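3. The Pladico campaign at Skandimholm

3.1 Background to the problem

Skandimholm is a winter lights festival that fills the old harbor district for eight nights. It sells well, and it has a problem that anyone who has worked on a city event will recognize at once: people come for the big opening parade and then go home. By the middle of the run the side streets, where the smaller and (in our view) far more interesting works are shown, can be close to silent. Pladico, a maker of knitted hats and gloves, had sponsored the festival for several seasons with banners and a logo on the tickets. Recall of that sponsorship was poor. In interviews, visitors often named a different company, or guessed at a bank.

The brief that went to the agency Menon was refreshingly open. Pladico wanted to be remembered, the festival wanted its quiet nights filled, and neither party wanted another banner. What came back was the idea that we study in this paper, and we should say early on that we find it a delightful piece of work. Menon proposed that the sponsor pay for visitors to stay out later. Anyone wearing a hat, of any brand or none, could ride the harbor tram free after nine in the evening.

The words "of any brand or none" matter a great deal to the analysis. Tatu Muli, who led planning at Menon, told us that the first draft limited the offer to Pladico hats, and that the change was made in a single afternoon after a tram driver asked how she was supposed to check labels in the dark. The looser rule turned a coupon into a small public ritual. People made paper hats. One choir rode three stops wearing saucepans!

3.2 Survey design

We collected responses in two waves. The first took place on the tram platforms during the festival itself, with 400 riders answering a short set of spoken questions while they waited. The second was an online questionnaire sent to ticket holders the following August, long after the hats had gone back into the closet. It drew 954 replies, of which 865 were complete enough to use. We kept the wording of the recall question the same in both waves and asked it before any mention of hats, trams or knitwear, so that an answer of "Pladico" had to come from the person's own memory.

Free recall was scored by two readers working apart. Where they differed, Wekesa Nyamweya made the final call without knowing which wave the answer came from. Misspellings were accepted generously. "The hat tram people" was coded as recall of the campaign but as a miss for the brand, a choice that cost the sponsor some points and led to a lively discussion in our group.

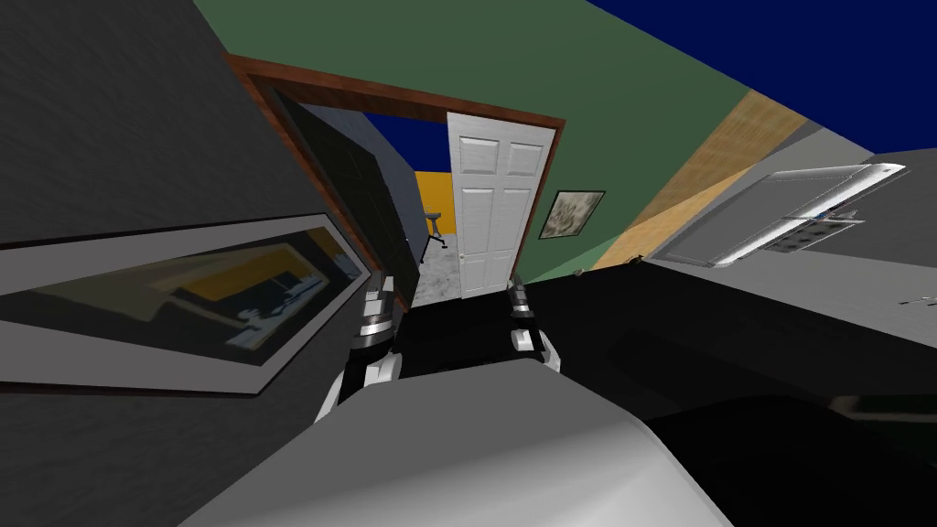
3.3 What riders remembered

The result that excited us most is how stories carried the brand. Riders who could tell us about something that happened on the tram — a stranger lending a scarf to wrap as a turban, a child crowning the driver — were much more likely to name Pladico months later than riders who had simply used the offer to get home. Among people who never rode at all but had heard such a story from a friend, recall was still clearly higher than for the banners of earlier years.

We had expected poster exposure to explain part of this. It explained very little. The posters were handsome, and most of our respondents could not describe them. Several described them with confidence and got the color wrong.

A second finding concerns the quiet nights. Gate staff and gallery hosts in the side streets told us of fuller rooms from the third evening onward, and the tram operator added an extra late car. We treat these reports with care, as the weather was mild that season and a mild week helps any outdoor event. Still, the accounts agree well with each other, and the hosts were so cheerful about it that we would love to see the test repeated in a cold year.

Figure 4. Interior view, computer rendering.

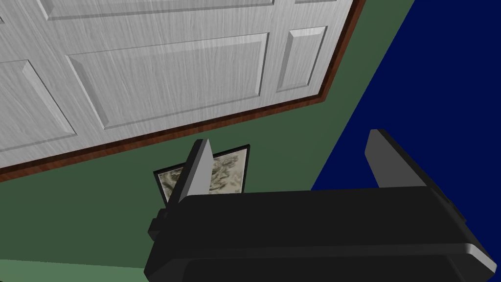

3.4 Limits and a comparison case

Our platform sample leans toward talkative people. Someone who stops to chat about hats at ten at night is probably not the average ticket holder, and the online wave has the usual bias toward those who enjoyed themselves. We also lack a true control city.

The nearest thing to one is Drotgate, a street theater weekend whose main sponsor ran a free shuttle with no condition attached. Visitors there liked the shuttle and used it heavily. Few could say who had paid for it. The two events differ in size, season and audience, so we draw no firm line between them, but the contrast suggests that the small effort of putting something on your head did real work. Section 4 takes up this question of effort and asks how silly a request can become before people decline to join in.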